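2018-04-21

Window light and other people's weddings

I have been photographing weddings since the January my day job let me go, and I still can't walk into a village hall without checking which way it faces. My wife says it's like going on holiday with a sunflower.

Last week's couple had booked the old corn exchange in Kastudbridge. Lovely building, ceiling somewhere up near the weather, and every bulb in it the colour of strong tea. The bride's mother wanted a family group of 64 people on the main stairs. I wanted 2 of them by the landing window. We did the stairs first, as you do when somebody's mother is paying.

It took so long that an uncle sat down and had to be edited back up to standing height by asking him nicely. Someone blinked in every single shot. I suspect they had a rota.
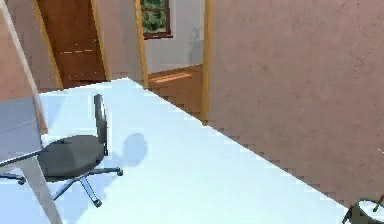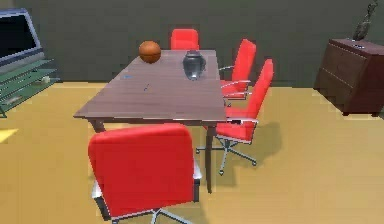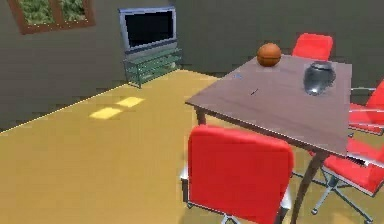

The landing, when we finally got there, gave me perhaps the best portrait I've made this year. There's a tall sash window facing a whitewashed yard, and the light bounces off that wall and comes in sideways, soft as you like. I put the groom with his shoulder to the glass, asked him to look at the fire extinguisher, and he went all thoughtful. I shan't be telling him it was the fire extinguisher.

I used the 80mm, wide open, which meant one of his eyes was sharp and the other was taking the afternoon off. I prefer it that way. Halvard Holmgren, who taught me the evening course at Honton, would have called it a focusing error and made me do it again on a tripod. He once marked me down for a crooked horizon in a photograph of a hill.

I kept the flash in the bag until the speeches. By then the yard had gone blue and the tea-coloured bulbs had won, so I bounced it off a white tablecloth draped over a coat stand and hoped for the best. The best man came out slightly haunted. His speech suited it.

Album proofs go off to Wallin at the end of the month, and then I'm at Clinberg for a christening in a chapel with hardly any windows at all. I've bought more batteries and a second tablecloth.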